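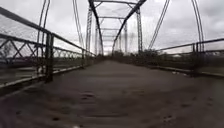

Festport Bridge

The Festport Bridge is an old steel truss bridge on the edge of the town of Festport, where it carries a single narrow deck over the Ano River and the low ground beside it. Older residents still call it the Chong Crossing, after the ferry landing that stood a little way downstream before there was any bridge at all, and both names turn up on local maps, sometimes on the same sheet. It is a modest bridge by most measures, and travelers hurrying through on the main road may never know it is there, but people in Festport are fond of it, and a good many of them learned to ride a bicycle on it.

Name and location

The bridge takes its official name from the town, though the town itself lies mostly on the higher east bank and only a scattering of farms and orchards stands on the other side. The road that crosses it was once the only way from Festport to the market village of Trekard, 9 miles to the west, and it is still marked "Trekard Road" on the town side. On the Trekard side the same road goes by two or three different names depending on whom you ask, a matter that has caused the delivery of at least one piano to the wrong house.

The Ano is a slow and rather shallow river here, with wide, soft margins that go under water in a wet spring and dry out again by the end of summer. For this reason the bridge was built a good deal longer than the river seems to need on an ordinary day. In September, when the water is usually at its lowest, much of the span appears to be crossing nothing but bare ground and dry grass.

Deck and railings

The deck is long, narrow and very straight, and one of the pleasures of the bridge is simply to stand in the middle of it and look along to the trees at the far end. The surface is a dull gray-brown, worn and dusty, with darker patches here and there. A low curb runs along the left side as one walks toward Trekard, dividing the deck from the foot of the railing.

The railings are the feature that visitors tend to remember. They are of steel, made up of thin diagonal bars that cross one another in a lattice of X shapes and diamonds, with a long top rail above and thicker upright posts at intervals. The steel is dark, and rust shows in places. Seen from close by, the crossings are large and plain enough, but they seem to shrink as they run off into the distance until they look almost like a piece of mesh. Children can see out between the bars perfectly well, and on a warm evening there is generally a small one or two doing so – usually with a parent holding on to the back of a shirt.
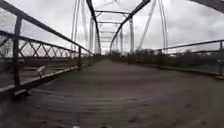
History

The ferry at Chong Landing was a flat boat hauled across on a rope, and by all accounts it was slow, damp and much complained about. Farmers on the Trekard side pressed for a bridge for 21 years before the county agreed to pay for one. Steel was brought by rail to Festport and carried the last stretch by wagon, and the work was held up by high water before the first span was even in place.

For its first decades the bridge carried everything that moved between the two communities: wagons, cattle, the school bus, and eventually trucks a good deal heavier than its builders had in mind. A weight limit was posted after an inspection found wear in the floor beams, and the limit was lowered twice more in the years that followed. When the highway bridge opened upstream, most of the traffic went with it, and the old crossing settled into a quieter life.

There was talk of taking it down. A petition against the plan was left on the counter of the Festport hardware store, and it gathered enough names that the county chose to repair the bridge instead. The floor beams were strengthened over a period of 26 weeks, and some of the most badly rusted lattice bars were replaced with new ones cut to the same pattern.

Approach and surroundings

The ground at the approach is wide, flat and open, in pleasant contrast to the narrowness of the deck. The pavement is a dusty gray-beige with no painted lanes, bordered on its far side by a slightly raised, paler strip, and beyond that come green things and then taller trees. From out on the pavement one gets a side view of heavy steel trusswork, its top chord angling down to meet a thick diagonal member that comes to the ground near the end of the strip. Many people who know the deck well have never stopped to look at the steel from this direction, and it is worth the short walk, particularly under a cloudy sky, when the thin bars within the truss stand out against the light.
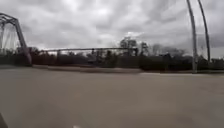

Access

The bridge can be reached from the center of Festport by a level walk of 45 minutes along the river path, or rather less by Trekard Road. There is no charge to cross. The river path floods in most springs, and at such times walkers are asked to use the road.

This article was last revised on January 3, 2024.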